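Harkton gets its train movie, minus the train

8 Mar 2006

The Garnell, the single-screen theater on Harkton's main street that has been showing movies since before it had heat, will host the first public screening of "Droltitano" next month, the distributor confirmed this week. The picture was shot here last October over 26 days, and a good many residents will be attending to find out whether their elbows made the cut.

For those who left town last fall and were smart enough to stay gone, "Droltitano" is a thriller about a retired locksmith who boards a night train with a suitcase that isn't his. It was directed by Ettore Tedesco, whose last feature, "The Second Ferry," had a respectable run in theaters and a much longer one on the shelf by the register at the video store. Wendell Villanueva plays the locksmith. Miyuki Hattori plays the conductor, who knows more than she lets on, as conductors in these movies tend to.

The title is the name of the train. Tedesco has been asked what it means and has given a different answer each time. He told this paper in the fall that it was an old mountain word for "the one who arrives late." He told the radio station it was his grandmother's dog.

Harkton has no train. The tracks were pulled up years ago and are now a walking path with benches. The production got around this by building two passenger cars inside the former Lindgren furniture warehouse and having stagehands lean on them. Exteriors were filmed on a tourist railroad two counties over, where the top speed is posted at the ticket window as a selling point.

"You put a light outside the window and you move the light," Tedesco said by phone. "The audience does the rest. They've been on a train. They know how it goes."

The budget has not been released. Tedesco would say only that it was less than the catering on the movie everybody is comparing his to, and then declined to say which movie that was.

The comparison is going to come up anyway. Villanueva, who spent the better part of two decades playing dads, judges and one memorable veterinarian, now finds himself at 61 hanging off the side of a dining car with a corkscrew in his teeth. He did some of the hanging himself. The dining car was four feet off the warehouse floor at the time, over gym mats borrowed from the high school, and the mats have since been returned.

A rough cut was shown in January to an invited crowd of 40, most of them people the production owed a favor. Reports were friendly. One viewer admired the fight in the mail compartment, which goes on for six minutes and uses every piece of mail. Another said he had worked out who the villain was by the second station, but that he had enjoyed being right. There was general agreement that Hattori is the best thing in it and that there should have been more of her and less of the suitcase.

The cut has been trimmed since then. Gone is a subplot involving a chess tournament, along with the entire performance of Vaughn Marchetti, the Harkton insurance agent who won a speaking part in a raffle. Marchetti played "Man With Sandwich" and had one line, which was "Is this seat taken?" He says he was told by letter.

"It was a nice letter," Marchetti said. "They spelled my name right. I'd already told my mother, so that was a phone call."

He will be at the screening. His sandwich, he has been assured, is still visible in a wide shot.

The Garnell seats 375, or did before the row nearest the boiler was roped off. Tickets go on sale at the box office the Monday-through-Friday way, from noon until whoever is at the window gets hungry, and there is a limit of six to a customer. Anyone who worked as an extra gets in free with the yellow slip they were handed on the last day of shooting. Anyone who has lost the yellow slip is invited to describe it.

Tedesco and Hattori are both expected to attend and take questions afterward. Villanueva is filming in Canada, where he is once again playing a judge, and will send a recorded greeting. The theater has asked that it be kept to about two minutes, on account of the parking.

After the Harkton date the film moves on to a handful of theaters in the region. The distributor hopes for more if those go well, and has a DVD planned if they don't. A sequel has been mentioned, this one set on a boat. Harkton does not have one of those either, but the Lindgren warehouse is still empty and the rent, by all accounts, was very fair.

Doors open an hour before the show. The balcony remains closed, as it has been since the last time it was open.

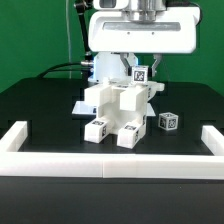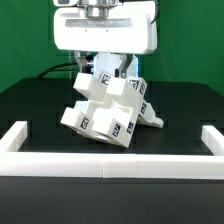 Barrett Haddad
Arts and Entertainment Writer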